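Proposed merger of the Sturnden and Humell nursing branches: your questions

Updated 21 April 2025
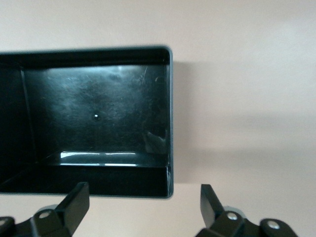 A black plastic box, scuffed and scratched on the inside.

We use cookies to remember your preferences and see how people use this site. Accept all | Manage settings

The regional office wants our branch to merge with Humell. Members have sent in a lot of questions, and the official leaflet answers very few of them. Unathi Du Plessis and Imad Kassab wrote the replies below. Both are ward stewards at Sturnden and neither has made up their mind to vote yes, so read them with that in mind.

What is being proposed?

One branch in place of two, covering hospital, community and clinic nurses in both towns. There would be a single set of officers and a single budget. The leaflet calls this "a stronger voice". We asked what the voice would be able to do that it can't do now and were told the details would follow. They haven't yet.

How many members would the new branch have?

1,868, going by the region's own list. We have doubts about the list. It still has people on it who retired or moved away, and students seem to have been counted in one table and left out of another. Ask for the corrected version before you rely on it.

Will my subscription go up?

The leaflet says there are "no plans" to raise it. That isn't a promise. The local part of the subscription is set by the branch meeting, and after a merger that meeting would be a different and much larger one. Humell members pay more than we do at present. We asked whether the rates would be brought into line, and in which direction, and the reply was that it would be "a matter for the new branch". Make of that what you will.

Who will bargain with our employer?

On paper, nothing changes. Pay is settled nationally and local matters such as rotas, parking and rest breaks stay with the joint committee at each hospital. What could change is who sits on it. At the moment Sturnden stewards elect their own people. The draft rules say seats will be filled "from across the branch", so you could find somebody from Humell arguing about a night rota they have never worked.

Anathi Mkhize, the regional organiser, says that is not the intention. We believe her, but we would like to see it in the rules, as she may not be in the job in five years' time.

Will we lose our steward?

Nobody will be removed on the day. The draft allows 10 stewards for hospital wards across both towns, and there are more than that now. It says the number will come down "over time". Community nurses get 2 between them, for a patch that takes most of a morning to drive across. We think that is too few and have said so.

What about the hardship fund?

Ours is healthy and Humell's is not. The two would be pooled. Some members think that's only fair between colleagues, others saved hard for it and aren't keen. Both are reasonable views. What bothers us is that the leaflet doesn't mention the fund at all. We only found the clause because Mandla Shabalala read the appendix.

Didn't Appiah do this already? How did that go?

Appiah is held up as the success story in every briefing. We rang their branch office and spoke to Lærke Norðdahl, who was secretary during the changeover. She was fair about it. Casework is better organised and sickness cover for officers is easier to find. Turnout at meetings has dropped badly, though, and she said it took nearly 9 months before anyone could agree on where to hold them. None of that second half was in the briefing.

Is it true the new branch has to use Wusix?

Yes, for membership records and for online voting. Stewards who have tried it say it's fine once you are logged in. Logging in is the hard part if you only have a shared ward computer. We have asked for paper ballots to be kept for anyone who wants one and are waiting for an answer. We have also asked who can see your records, how long they are kept and what happens if the contract ends.

When is the vote?

November. The region wanted it sooner and the stewards' meeting refused. Every full member gets one vote. Student members can attend and speak but can't vote, which seems hard on those who will be qualified and paying full rate by the time the new rules take effect.

What happens if we vote no and Humell votes yes?

The merger doesn't go ahead, as both branches have to agree. We have heard it said on the wards that the region can push it through anyway. We looked, and there is nothing in the rule book that lets it. It could come back with another proposal, and probably would.

So should I vote yes or no?

We aren't going to tell you. If the region puts the steward numbers, the hospital seats and the hardship fund in writing, one of us would vote yes and the other would think about it. Read the appendix as well as the leaflet. Copies are in the branch office, or ask your steward to bring one round.

My question isn't here

Give it to any steward and we'll add it, with whatever answer we can get. If the region hasn't replied, we will say so.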